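Updated 27th November. Section 4 only, rest of the guide to follow in December.

## 4. Glass-top side tables: setting up and leveling

Covers the round Flandeseo tables and the older Strobel ones. Same steps for both unless it says so. Base first, glass last. Always.

**Before you start**

- Blanket or flattened carton on the floor
- Hex key (in the bag taped to the base)
- Level, short one is fine
- Clear pads, plus a spare or two
- Soft cloth, no paper towels

**Caution:** check the glass before it leaves the carton. Run a gloved finger around the edge. Any chip at all, stop, tape the carton shut and send it back. Don't try to sand it out.

### 4.1 Base

1. Base upside down on the blanket.
2. Legs in, bolts finger tight. All of them before you touch the hex key.
3. Flip it. Press down on the ring and let it settle.
4. Now tighten. Go across, then across again, not round the circle.
5. Level on the ring, then turn it a quarter and check again. Adjust at the feet. Strobel feet turn the other way from Flandeseo, dont force them.

**Note:** on carpet you'll never get it perfect. Close is OK. Check again after a week, carpet packs down.

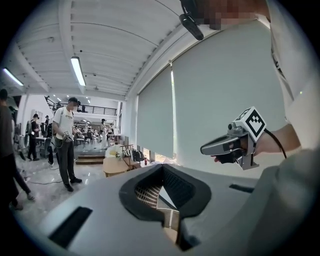 One comment on the last draft said step 5 should come before step 4, as tightening first on an uneven floor locks the twist in and then no amount of foot turning gets it out. Fair point for old floors. If yours slopes, leave the bolts a half turn loose, level it, then finish tightening.

### 4.2 Glass

6. Wipe the ring. Dry cloth.
7. Pads on the ring, evenly spaced. Press and hold each one. They don't stick well to a dusty ring, so if one slides, bin it and use a spare.
8. Lift the glass flat, hands on opposite sides. Get help with the big size.
9. Lower it straight down. No sliding it into place, pads roll up.
10. Check the overhang by eye, walk right round the table. Lift and re-set if it's off.
11. Push lightly at the edge. Should not rock. If it rocks, it's a pad or it's the level, go back to 5.

**Caution:** max load 40 lb, spread out. Nobody sits on it. No hot pans without a trivet, no leaning on the edge to stand up.

### 4.3 Where to put it

12. Keep it clear of the door swing. Open the door all the way and check.
13. Leave room for feet. People look through the glass and still kick the base.
14. Cords go behind, never across the walkway.
15. Tinted tops show dust fast in direct sun. Turn the table or move it back from the window if that bugs you.
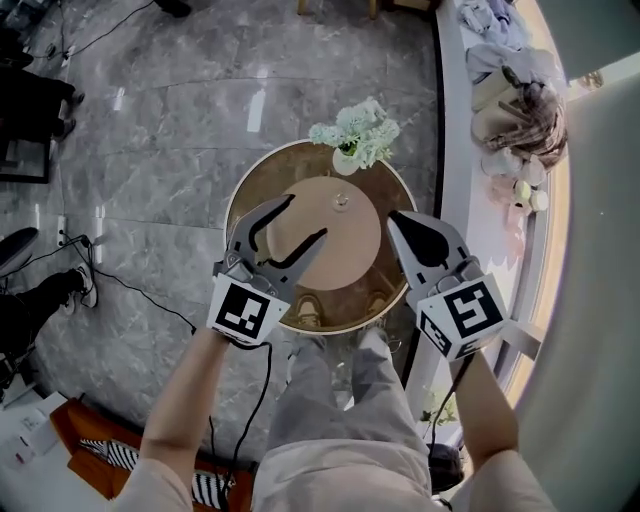

### 4.4 Cleaning

16. Plaramix spray or plain water with a drop of dish soap. Spray the cloth and not the glass, it runs under the pads.
17. Underside too, maybe once a month. Lift off to do it, see step 8.
18. Sticky rings: warm damp cloth, leave it a minute, wipe. No blades.
19. Pads gone yellow or flat? Replace the whole set. Part no. 145, same for both makes.

**Note:** Waner pads are thicker and will fit, but then the top sits higher then the ring lip. Don't mix them with the originals.

Spare bolts and feet: section 7.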